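Entrevista. La persona que contesta las quejas

Lleva nueve años respondiendo cartas en Plosolik, una compañía de autobuses comarcales, y dice que todavía le sorprende la cantidad de gente que empieza con «no soy de los que se quejan». «Cuando leo eso, me preparo un café. Vienen tres folios seguro».

Nos recibe a media mañana, antes de que llegue el correo. Pidió que no pusiéramos su nombre, por prudencia y porque sus cartas van firmadas por el departamento, un departamento que consta de ella y de una impresora con opiniones propias. Entró para cubrir una baja en julio. La titular encontró algo mejor en Lestgate y no volvió a preguntar por su silla.

«La gente cree que el tema estrella es la impuntualidad», explica. «Qué va. Es el aire acondicionado. La mitad quiere demandarnos por frío y la otra mitad por calor, y a veces van en el mismo autobús, uno detrás de otro».

De aquella época conserva la regla de los 2000 caracteres, el máximo que admite el formulario de la web. Hay quien los agota describiendo el tiempo que hacía en la parada y manda un segundo formulario para la queja propiamente dicha. Ella contesta a los dos por separado, con dos números de expediente, y reconoce que le produce cierto placer.

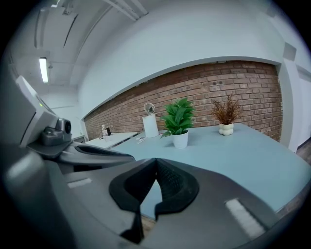
Matei opina que las respuestas eran más humanas cuando venían a máquina y con alguna falta de ortografía, y que ahora todas parecen escritas por el mismo cuñado educado. A ella el comentario no le ofende. «Es que las plantillas las heredé. Hay una que dice "lamentamos profundamente" y la guardo para los paraguas perdidos. Lo demás lo lamentamos a secas».

¿Y alguna vez da la razón? «Muchas. Una vez devolvimos 100 euros por una tarta aplastada en la línea de Postevberg. Me mandaron la factura de la pastelería y una carta preciosa, con rabia pero bien puntuada. Eso ayuda».

También recibe felicitaciones, pocas, y las archiva en la carpeta de «otros», entre la publicidad de tóner y un señor que propone cambiar el color de los asientos cada primavera. A ese le contesta siempre. Van por el verde.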